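Trodport Allotment Society, notes from the meeting, 02/03/2023

Hello all, me again with the biro! We had a good turnout considering the rain, and the biscuits went early.

First up was water. The bill came to £113 more than last time, which got everyone going. I said I'd ring Trivard and ask for a proper reading (I've tried once already and got the hold music).

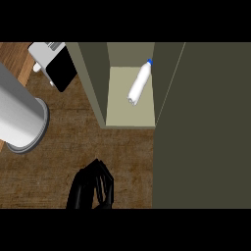 Then the path down to Rellis Lane. Shukla have quoted £900 for gravel and we all thought that was fair, so it's a yes from us. They can't start until the spuds are in.

Plot rents stay as they are until November – hooray! The seed swap is going ahead too, and I've still got far too many leeks, so please bring a bag.

We finished with a moan about the gate. Please shut it.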